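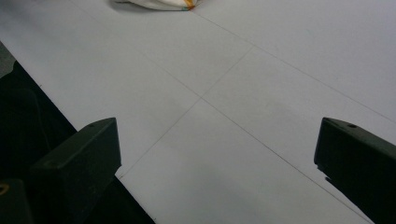 Lamis Brollido
Communications Officer, Makori Paper Arts

OTVILLE, February – Makori Paper Arts will open a drawing and layout room at its Otville building this month. The room is meant for people who work on large sheets and do not have the table space at home.

Members can book a table for two hours at a time, any day except Tuesday. The room has 8 tables, each wide enough for a full sheet to lie flat. Pencils, erasers, long rulers and set squares are kept on the shelf by the door and are included in the booking.

A beginners' course in layout starts the same week. The first session covers guide lines: drawing one long line corner to corner, crossing it with a second close to a right angle, and setting a third parallel to the first. Lines are kept thin and light in pencil so they can be erased once the drawing is inked. Later sessions move on to grids, lettering and pattern drafting for fabric.

Makori Paper Arts has 134 members. In a survey last fall, 80 of them asked for more room to work on large pieces, and the former storage area on the ground floor was cleared for that purpose.

Course places are open to members and non-members. Sheets larger than the tables can be worked on in the main hall by arrangement. Bookings are taken at the front desk from 10 a.m.

Finished work may be left flat in the drawers overnight if it is labeled with a name and table number.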